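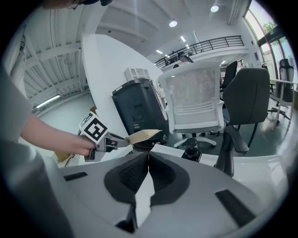
A flat tan scrap, cardboard or paper, of the kind I would keep.

Let People Keep Their Scraps

By Delia Echeverría
28 June 2023

My sister came for the weekend and opened the hall closet looking for a towel, and I heard her say "oh, Delia" in the voice she uses for sick animals. The towels are in the bathroom. What's in the hall closet is cardboard. Flattened boxes, mostly, standing on edge like records, plus the stiff backs off writing pads, a stack of cereal box panels, and a grocery bag with smaller bags inside it. I've lived in this house for 19 years and that closet has never once held a towel, so I don't know why she was surprised.

She was nice about it, which is worse. She asked if I'd "thought about what I was holding on to." I told her I was holding on to cardboard.

So I want to stick up for the closet. I think the way we talk about keeping things has gone a bit nuts in the past ten years or so. There used to be a big middle ground between the person with newspapers stacked to the ceiling and the person with one bowl, and nearly everyone I knew growing up lived in it. My parents did. You had a drawer with string in it. You had a coffee can of screws. Nobody's aunt came over and asked what the screws meant to you!

Now there's an app. My niece put one on my phone, it's called Tranda, and you're supposed to take a picture of each object in a room and swipe it one way or the other, and if you dither too long a little leaf on the screen turns brown. I lasted one kitchen drawer. I swiped away a jar lid and then spent the rest of the evening bothered about it, and at ten at night I went out to the bin in my slippers and got the lid back. It's on the bacon fat as I write this.

I'm aware of how that sounds. But look at what the app is asking. It wants to know whether I love the lid. It wants to know if I've used the lid in the last year. These are strange questions to ask about a lid. I don't love it. I have a jar it fits.

The "have you used it in a year" rule is the one that really gets me going, and I've had arguments about it at more than one birthday dinner. It makes sense for a bread machine. A bread machine takes up a yard of counter, it cost real money, and somebody down the street could be making bread in it. Fine, send it off. But a scrap is a different kind of possession. The whole idea of a scrap is that you don't know what it's for yet. You can't ask how often you've used the piece of cardboard that's going to go under the wobbly leg of the table, because the table isn't wobbly yet. Last November the pane in my back door cracked on a Saturday night, and I had a flat panel over it, taped on both sides, before the kettle boiled. I couldn't have told an app in October that I'd be needing it.

And cardboard is so good! I feel it doesn't get its due. It's stiff one way and bends the other. You can cut it with kitchen scissors if you don't mind your hand hurting. I've used it to kneel on while weeding, to slide a refrigerator across a floor I'd just waxed, to keep a letter to my mother from getting bent in the mail, to fan a charcoal grill, to scoop up a wasp. You lay it down under tomatoes and the weeds give up. You draw a sleeve pattern on it and the pattern lasts through five shirts where tissue would have torn on the first. A friend's little boy sat in one of my boxes through an entire wedding reception in my yard and came out only for cake. I've bought tools that cost forty dollars and did less.

I grew up in Carunora, which had 2,617 people in it when I was in school, according to the sign, and one store where you could buy anything harder than a loaf of bread. That was Kaczorowski's. It was a hardware store in front, and in the back was a long bench where they'd fix your lamp or your screen door if you were willing to leave it a week. Under the bench were bins of what I would call nothing. Ends of things. Bits of leather, squares of tin, rubber cut out of old inner tubes, and a deep bin of cardboard in every thickness, because half of fixing something is making one part sit a hair higher than it was sitting before.

Renata Witkowska worked that bench the whole time I was a kid. She let me stay back there on Saturdays while my dad talked in the front, and I don't remember her teaching me anything on purpose. What I do remember is her going through the bin. Somebody's drawer would be sticking, or a clock would be rattling, and she'd put her hand in without looking and feel along the edges with her thumb until she got to one she liked. Then she'd try it. Usually she'd take it out again and try another. People would be standing there with their hats in their hands, waiting on a piece of a shoebox.

She didn't charge for those. My dad tried to pay her once for a shim, and she looked at him like he'd tried to pay her for saying good morning.

I think about that bench whenever I read that getting rid of things is about respecting what you own. It's a nice thought and I don't doubt that people mean it. But the most respect I ever saw anybody show to an object was Renata with a bit of gray board between her finger and thumb, trying to work out what it could do. She'd have been hopeless at swiping.

Now, my sister would like me to be fair, and I'll try. There is a point where it tips. Our uncle's house tipped. It took us three weekends to get to the back bedroom after he died, and there were things in there that shouldn't have been in a house, and I cried in the driveway, and so did she. I understand that when she opens my closet she's seeing his hallway. I'd have saved us both a bad afternoon if I'd figured that out before I got snippy with her about towels.

So there have to be limits, and I do have them, even if they aren't written down anywhere. The closet is the limit, for one. When it's full I stop or I throw some out, and I don't start on a second closet. Nothing that's had food on it. Nothing damp, ever, because damp cardboard brings in silverfish, and I've done my time with silverfish. No boxes kept in box shape (this is the mistake most people make, and I'd beg you to get a box cutter and flatten them, you'll be amazed how many fit behind a door). And if someone asks me for some, I hand it over and don't ask when I'm getting it back. My uncle couldn't do that last one. He had forty years of coat hangers and he wouldn't have given you one to get into your locked car.

That seems to me a better test than the year rule. Can you give it away easily when somebody needs it? Then it's a supply. If your chest gets tight at the idea, okay, maybe have a sit-down with yourself, or with somebody who knows more about it than I do.

What bugs me about the throw-it-out crowd, besides the app, is how much shopping there is in it. You clear out the drawer and then you need a tray for the drawer. My neighbors on Fanell Street did their whole house over the winter, all 1,664 square feet of it, and I was happy for them, it looks wonderful, you can hear your own voice in there. Then in the spring they had to mail a lamp back to the company and they went out and bought a box. They paid money for a box! I was ten yards away! I had, I promise you, the exact box.

I know there's an answer to this, and it's that their time and their calm are worth more to them than four dollars, and they can buy a box whenever they want one. And sure. If you've got the four dollars and a car and the store's open, you can let the store be your closet. Plenty of people can't count on all of that, though, and not so long ago hardly anyone could. Keeping a bit of what came your way was just sense. My grandmother ironed wrapping paper. I never thought of her as a person with a problem. I thought of her as a person with wrapping paper.

There's some pleasure in it too, which I'd be lying to leave out. I like going to the closet. Something's come loose, or I've got to mail a picture, and I stand there flipping through the edges and I already know there's one toward the back, from the printer I think, double thickness, that'll do it. It's a small rich feeling. I get more out of it than I've ever gotten from an empty shelf, and I've had empty shelves, I lived in a rental with nothing on the walls for most of my twenties and mainly what I remember is the echo.

My sister went home Sunday night. She'd bought a big ceramic platter at the street sale, a blue one with a fish on it, and she was going to put it on the back seat with her sweater around it. I didn't say a word. I went down the hall and got two flat pieces and some corner bits, and we taped it up on the kitchen floor, and she held the ends down with her knee while I cut.

She texted when she got in. The platter was fine. She wants to know if she should mail me the cardboard back or just throw it out, and I've told her to put it behind a door someplace.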